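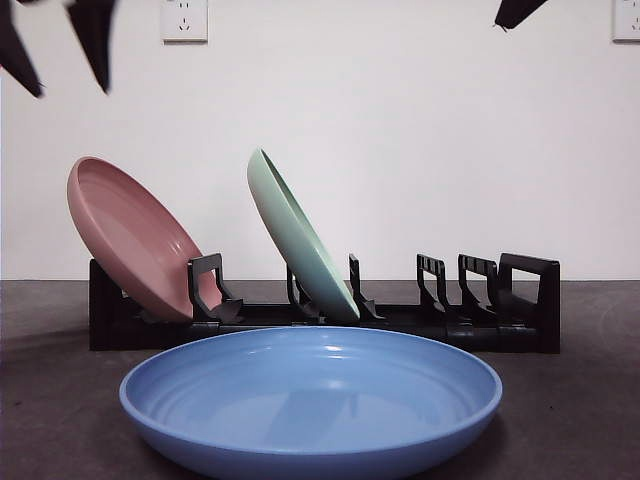 2 Mar 2024. Drying rack comparison, continued from the Viltex wire one. Second rack is the black plastic Nenus. Load for the fit check was three plates from the shallow coloured set: pink and pale green standing in the slots, blue left flat on the table in front. The dividers are slotted uprights on a long low base, with small angled feet. Pink is in at the left end, green further along, and the slots to the right of green were kept free for the deep bowls.

Fit: rims go in without forcing. Lean is set by the divider behind the plate, so a shallow plate stands steeper than a deep one. Have not measured the angle yet - the protractor is still in Farhad's drawer.

Drainage: weighed each plate dry, dipped, stood for 13 min, weighed again. Residual on pink 0.4 g, on green 0.3 g. Blue not dipped. Most of what stays is in the groove under the foot ring. Same finding as with the wire rack, so I would put it down to the plate.

Rack mass 697 g on the bench scale. Slid once when loaded from one end only. Repeat on a damp surface.

To do:
- deep bowls in the right-hand slots
- repeat dip at 66 °C, rinse water from the Oláh heater
- ask Farhad Yazdani whether the Didance rack is still due in May or has slipped again

Last updated: 2 Mar 2024, evening

Recent entries
Viltex wire rack, dip and stand
Foot ring grooves, shallow plates
Bench scale check
Cutlery basket, hole spacing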